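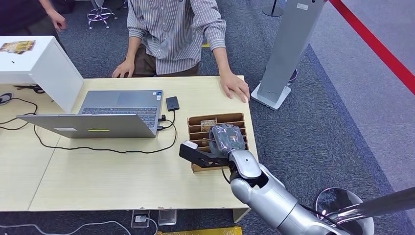
Le grand rangement, salle par salle (ou presque)

Tous les ans en août, l'atelier se promet de ranger. Tous les ans en septembre, on achète un deuxième exemplaire de ce qu'on n'a pas retrouvé. Cette année, Aurelia Kälin a décrété que le rangement aurait lieu un mercredi, avec des casiers, des étiquettes et un tableau partagé que trois personnes ont ouvert, dont une par erreur.

Le principe est simple, du moins sur le papier. Chaque objet reçoit une place, chaque place reçoit un nom, et le nom est écrit par quelqu'un d'autre que Lech Cieślak, dont l'écriture a déjà coûté à la maison une commande entière de ressorts. Nous avons fini avec 389 lignes dans l'inventaire. La ligne 16 dit « truc gris, à voir ». Elle a été validée.

La table en bois clair

C'est la table où tout arrive et d'où rien ne repart. Elle accueille en ce moment l'ordinateur portable argenté avec ses autocollants, un petit disque externe noir, des ciseaux à manches noirs et assez de câbles noirs emmêlés pour décourager un marin. Aurelia voulait commencer par les câbles. On a voté. On a commencé par autre chose.

Le casier en carton

Carton brun, fentes étroites, aucune prétention. Vasco Valente avait proposé un meuble Tallo à tiroirs, très beau, avec un devis très beau aussi. Le carton a gagné au premier tour. On y glisse debout ce qui est emballé sous plastique, et le mot « debout » a occupé une bonne partie de la matinée : Vasco tient pour l'ouverture en haut, Emil Aigner pour l'ouverture en bas, et chacun passe derrière l'autre pour corriger.

Le meuble blanc

Il a une fonction officielle, le rangement, et une fonction réelle, servir de dessus. Une image en couleurs y est posée à plat depuis assez longtemps pour figurer à l'inventaire. Benedikt Lenz assure qu'il va l'accrocher. Il l'assurait déjà chez Ortner, dans les anciens locaux, au sujet d'une horloge.

Le tabouret à roulettes

Piètement chromé en étoile, anneau rose violacé : le seul objet de la pièce que tout le monde sait décrire au téléphone. Il n'a pas de place attribuée. On a essayé de lui en donner une, il a roulé.

Le sol

La moquette tire sur le bleu-gris et elle est mouchetée, ce qui est une qualité quand on fait tomber des vis et un défaut quand on les cherche. Règle adoptée à midi : ce qui tombe est ramassé par celui qui l'a entendu. L'ouïe de l'équipe a baissé de façon inquiétante dans l'après-midi.
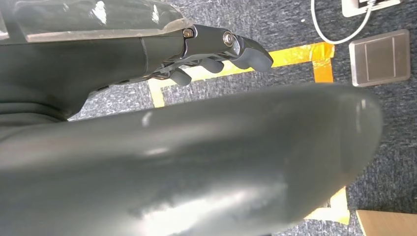 Le ruban adhésif jaune orangé, lui, a son histoire. Emil l'a choisi pour délimiter les zones au sol, avec l'idée qu'une ligne vive inspire le respect. Elle inspire surtout des plis. Il en reste 4 rouleaux, rangés dans un carton marqué « urgent », et personne n'ose demander pourquoi.

Le reste de la journée

Vers seize heures, on a attaqué les chargeurs. Il y en avait pour des appareils que l'on possède, pour des appareils que l'on a possédés, et un de marque Clinetti dont la prise ne correspond à rien de connu sur ce continent. Lech l'a gardé -- « au cas où ». Il a désormais sa ligne à lui.

Aurelia a fermé le tableau à dix-huit heures et envoyé un message de félicitations à toute l'équipe, assorti d'une pièce jointe : la liste de ce qui reste à faire. Les câbles sont en tête. Une deuxième séance est prévue à Nanurthorpe, où nous gardons les archives et, d'après Benedikt, l'horloge. Les candidats peuvent s'inscrire auprès d'elle. À l'heure où ces lignes sont mises en page, la feuille est très propre.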